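Slow floor drain in basement after washer was moved, where do I start?

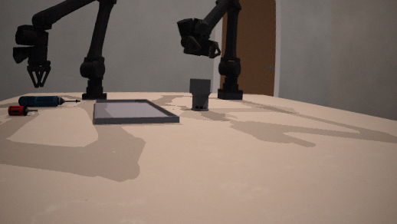 Two screwdrivers, one blue and one red, and a tray.

Posted by Bjartur Eyvindsson in Drains and Sewers

We moved the washing machine to the other side of the basement in October and it now empties into a standpipe that ties in near the floor drain. Since then the floor drain backs up when the washer pumps out. It comes up an inch or so over the grate, sits there, then goes down over the next ten minutes. No backup from showers or the kitchen sink. Toilets are fine.

House is from the fifties. Cast iron under the slab as far as I know, and it leaves through the front yard. The cleanout is a 4 inch brass plug by the front wall and I have not been able to turn it. I got one quote of $837 to run a camera and jet the line, and another of $424 for cabling only with no camera. Is it worth paying for the camera, or should I try something myself first? I own a 25 foot hand snake.

Akyol

If only the washer does it, the main is probably open and the trouble is in the branch between the standpipe and the main. A washer pumps out fast, and an old 2 inch line with lint and scale in it can't keep up. A shower doesn't put out nearly as much.

Take the grate off the floor drain and look for a cleanout plug on the side of the trap. Many have one. If you can get it out, put the hand snake through there so you bypass the trap. Go slowly and clean off the cable each time you pull it back. Then run the washer on drain and spin and watch the level.

For the brass plug, soak it with penetrating oil overnight and use a wrench with a long handle. If it still won't move, people cut a notch in it with a cold chisel and tap it around counterclockwise. Have a new plastic plug ready before you start. Stand to the side when it comes loose in case there is water behind it.

I would not pay for jetting until somebody has looked at the pipe. Old cast iron can be thin along the bottom. Ask the first company what they charge for the camera alone. I paid $217 for that and they gave me the video.

Sideck

had the same thing, it was lint. put a mesh sock on the washer hose and change it every month

Fukum

Agree with most of what Akyol wrote. Check where the new standpipe ties in too. If it was connected with a tee lying on its side instead of a wye, the water hits the far wall of the pipe and goes both ways, and the floor drain is the lowest opening. No amount of snaking fixes that. Mine was done that way by the previous owner and I had to open up the slab to change it.

Stay away from the chemical openers. They sit in the trap and the next person to put a cable in gets it on their hands.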